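3.2 Sorting bin and blocks

The second part of the Primthorpe project looked at how small parts end up lying in a container after they are tipped in. We used an open metal bin on a wooden table and plain rectangular blocks in two colors, red and green. The Fleler bin was chosen over the plastic tub from March because its walls do not bend.

Each round was tipped from the same height, and the resting position of every block was drawn on a grid sheet. Blocks touching a wall were marked W. 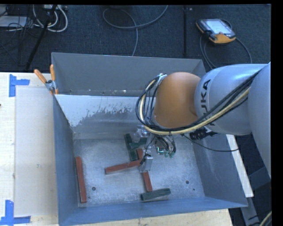

Figure 7. Red and dark green blocks on the bottom of the bin.

We finished 95 rounds. Blocks near a wall were harder to score than those in the middle, and three sheets had to be redrawn. The scuffs on the bin bottom did not affect the drawings. The grid sheets are in Appendix B, dated 31/03/2019.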